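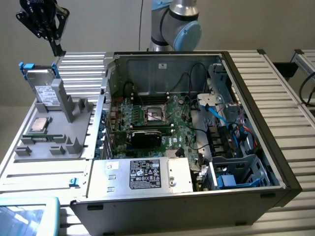

Drikent takes in used office desktops, strips them down, and puts the usable parts back to work. We opened with one bench in a rented unit in Tirico. Last year 2,962 computers came through the shop, most of them towers from schools, clinics and county offices.

## What we do

Every tower gets laid on its side and opened. Memory comes out first, then the processor, then the drives. Graphics cards and power supplies are pulled and tested separately. Parts that pass go on the shelf with a date and a bin number. Boards that fail go to Akolgo, the recycler we use for metals.

We don't resell drives with data on them. Each one is wiped or shredded, and the customer gets a list of serial numbers within 60 days.

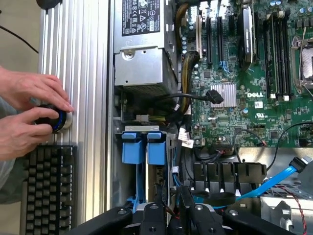
## Rebuilt machines

Some cases are worth keeping whole. We clean them, fit a processor and memory from stock, and run them overnight before they leave. These go out under the Cadura name with a 2-year warranty on everything inside except the optical drive.

A processor that is out of its socket gets a pocket of its own, and memory strips lie in a groove. Bent socket pins used to be our most common loss, and keeping small parts off the open tabletop has helped a lot with that. 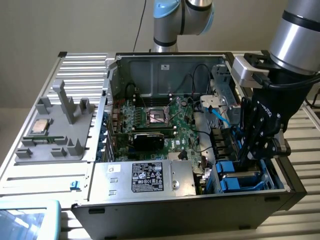

We also sell single parts to repair shops. Drive trays, brackets and side panels for older towers are hard to find, so we hold on to more of them than we probably should. Call before driving over, as the parts counter shares its space with receiving.

## Dropping off equipment

The dock is open from 7 a.m. to noon. We accept up to 60 machines without an appointment. Please leave monitors and printers at home, and take any discs out of the trays.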